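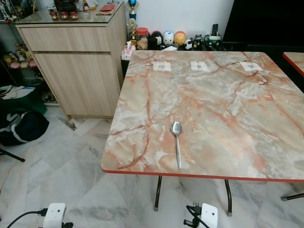 Raphaël Arnaud replied:
I read the write-up twice and I still don't see how you get from those numbers to "the head camera is what generalizes." You trained on 1000 episodes from one home. All you showed is that the head view works in that home. Did you run the wrist-only policy with the same seed and the same number of steps?

Share (5) | Print | E-mail this thread

Faustine Cordier wrote:
Same seed, same steps, same batch size. The only change was which camera streams went into the encoder. Head only, wrist only, and both. The task list was the same for all of them: pick up a piece of flatware from the table and set it down next to the plate.

Wrist only was the worst by a wide margin, and nearly all of its failures came before the grasp. Once the gripper was close to the handle it did fine. It just couldn't find the handle if the arm started low or off to one side.

Raphaël Arnaud wrote:
Then what you measured is the start pose. If you let the arm begin anywhere, of course a camera on the gripper loses the table.

Faustine Cordier wrote:
That was the idea. Most published wrist-only results I know of start from a fixed home position with the workspace already in view. We randomized the start on purpose. A good share of our episodes open with the wrist camera getting nothing useful.

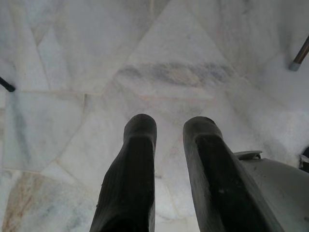
When that happens the wrist-only policy has to guess. It learned a kind of upward sweep from the demonstrations, and the sweep is okay if the table is where it usually was. Move the table a little and the sweep ends in the wrong place. The combined policy doesn't do this, because the head view gives it a direction to go in. I logged every case where the sweep ran more than once and I can post the file if people want it.

Jacqueline Caron wrote:
Please post it.

Separate question. You have 3 paper labels along the far edge of the table in the head view. Were those in the training episodes too? If the head camera sees the same printed marks every time, the network may be using them to locate the table. That would explain your gap without anything about viewpoint.

Faustine Cordier wrote:
Fair question. The labels are there so we can line up the object positions between runs. They weren't given to the policy as an input, but you're right that they are in the pixels when they're on the table. I reran the head-only policy on a set with the label area painted over. Success dropped, but it stayed well above wrist only.

Jacqueline Caron wrote:
Painted over at test time only, or in training as well?

Faustine Cordier wrote:
Test time only.

Jacqueline Caron wrote:
Then that doesn't answer it. A drop at test time is what I'd expect if it was leaning on the labels. You need to train without them.

Raphaël Arnaud wrote:
Agree with Jacqueline. I'd also want more than 5 trials per start pose. One lucky grasp moves your bar by a fifth.

Perrine Marchal wrote:
I think you're both being hard on this. Five trials is thin, yes, but the failures all look alike and she has logged them. We saw the same thing at Ametham with a different arm. Our wrist-only policy kept searching at the wrong height. We added a fixed overhead view and the searching stopped. No labels anywhere in our setup.

What I'd like to see is clutter. A single spoon on a bare tabletop is an easy target for the head camera.

Faustine Cordier wrote:
We have cluttered episodes. Cup, steel plate, glass bowl on the plate, then the flatware. Head only gets worse there, mostly in the last part of the motion when the arm covers what it's reaching for. Both cameras together hold up best.
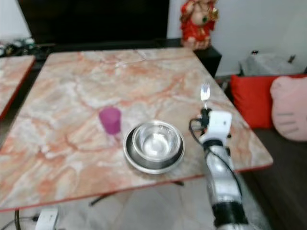

Fork held above the tabletop, to the right of the plate and glass bowl.

I'm starting a training run with no labels in the data on Wednesday. I'll put up the numbers whichever way they come out, along with the sweep log.

Raphaël Arnaud wrote:
Good. If it holds without the labels I'll drop that objection. I still want the extra trials.

14 comments | Print | E-mail this thread

Recent threads
Flinano wrist mount: cable keeps pulling loose
Has anyone trained on the Drernosel kitchen set?
Reflective plates and depth noise
Chevalier gripper pads, worn after a month
Clotilde Bouvier's notes on randomizing start poses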